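Caderno de bancada, projeto Marinho
10 de outubro de 2024
Escrito por: Deolinda Tavares

Dia bom, muito bom mesmo! Fechámos a sessão da manhã com 52 episódios da tarefa "varrer para a pá" e ainda sobrou tempo para rever os piores antes do almoço. Em agosto, com a tarefa das tampas, um número destes levava-nos dois dias. Fica o registo enquanto tenho tudo fresco, que amanhã já troco os nomes das pastas.

A tarefa, para quem pegar nisto a seguir: braço esquerdo na pá, braço direito na escova de mão, empurrar os objetos para dentro da pá e despejar tudo na caixa cor-de-rosa. Parece coisa de trinta segundos e para uma pessoa é. Em teleoperação, com as duas mãos a fazer coisas diferentes ao mesmo tempo, a conversa muda (adoro esta tarefa precisamente por isso). Objetos da série A: esponja e escovinha de esfregar, as duas ao alto junto à boca da pá, escova de mão deitada à direita.
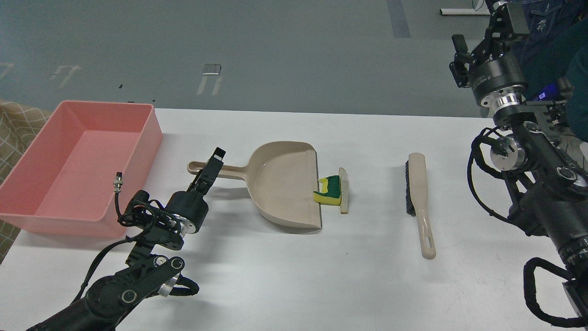

Porque é que não usamos sempre a mesma posição de partida?
Um modelo treinado só com uma disposição decora o caminho e perde-se quando a pá aparece desviada um palmo. Por isso mudamos a posição e a rotação dos objetos de episódio para episódio, dentro da zona que os dois braços alcançam.

Sobre a pega da pá: experimentei agarrar a meio do cabo e agarrar perto da ponta. A meio é mais firme, mas o punho fica muito baixo e a certa altura o braço protesta no limite da junta. Perto da ponta há mais folga para inclinar no despejo, só que a boca da pá tende a descair. Decidi aceitar as duas pegas e anotar qual foi no campo "pega" do ficheiro. Quero variedade nos dados, desde que esteja etiquetada! O Lustthorpe (o nosso script de etiquetas, para quem chegou agora) já tem a opção; falta pôr o valor por omissão em vazio, porque apanhei episódios marcados "meio" que eram claramente "ponta".

Ordem dos gestos. Comecei por pegar na pá e só depois ir à escova, e a mão direita ficava parada uma eternidade. Esse tempo morto entra nos dados e o modelo aprende a esperar, já vimos isso com as tampas. A partir do episódio 13 passei a mexer os dois braços em paralelo, a escova a subir enquanto a outra garra se aproxima do cabo.
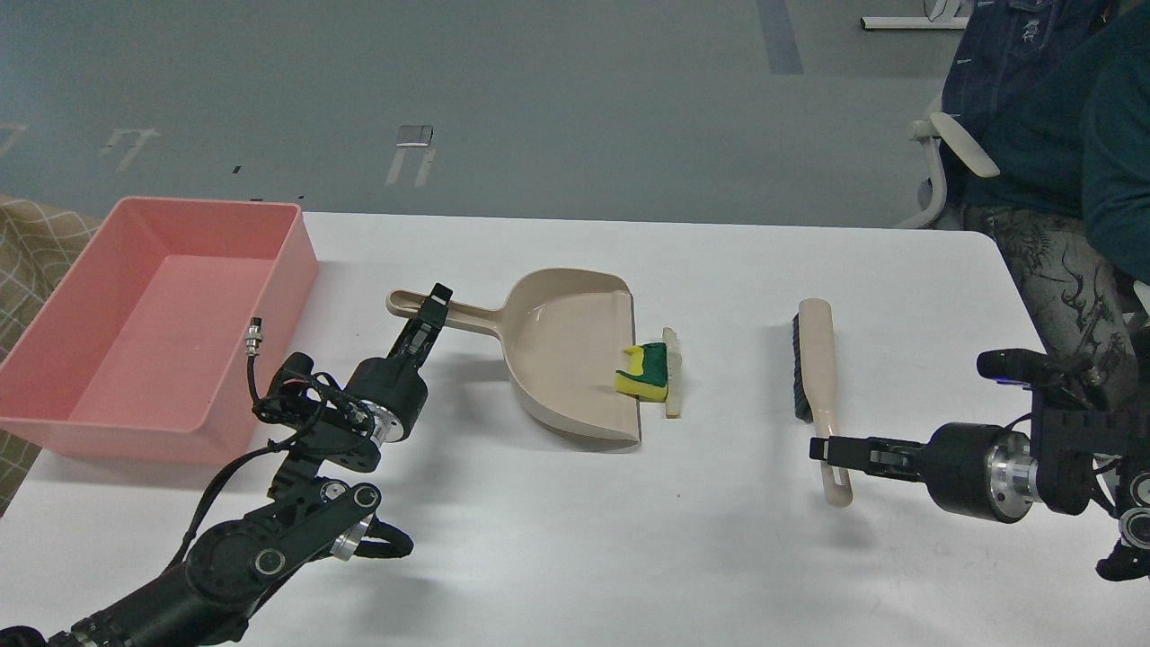
Com isto a duração baixou e os movimentos ficaram bem mais bonitos de ver nas curvas das juntas, sem aqueles patamares compridos a meio. Custa um bocado à cabeça ao princípio. Depois de uma dúzia de repetições as mãos já vão sozinhas, e foi aí que comecei a divertir-me a sério.

Contas da manhã: 52 gravados, 6 rejeitados. Quase todos os rejeitados foram da escova a rodar dentro da garra quando as cerdas fazem força contra a mesa. Não apaguei nenhum, foram para a pasta "falhas" com uma linha de explicação cada. Os que têm recuperação (a esponja foge, volto atrás e empurro outra vez) contam como bons e quero MAIS desses. Com os anteriores, o conjunto Marinho vai em 142 episódios.

Série B, com um pedaço de papel ou cartão amarrotado junto à esponja. Que diferença! A esponja dá resistência e desliza inteira; o papel é leve e pede um toque curto, quase de lado. Convém gravar as duas coisas na mesma sessão para o operador não ganhar o vício de uma só força. 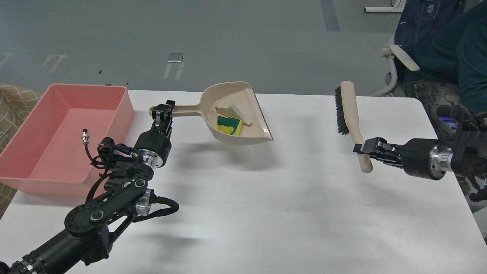

Série B: pá ligeiramente levantada, esponja e papel (ou cartão) já lá dentro, escova na garra direita.

O despejo continua a ser a parte fraca. Tenho tendência para virar a pá depressa demais, e gostava que outra pessoa gravasse um lote para comparar estilos. Uma só operadora dá dados limpos mas muito "meus", nota-se logo nas trajetórias.

Pendentes:
- rever a sincronização das câmaras no servidor Sunow, vi um salto nas marcas de tempo do último lote
- perguntar ao pessoal de Fletholm se querem os episódios em bruto ou já cortados
- experimentar fita de borracha nos dedos da garra direita, a ver se a escova roda menos
- mudar o valor por omissão do campo "pega"
- lançar um treino curto esta noite só com a série A, por curiosidade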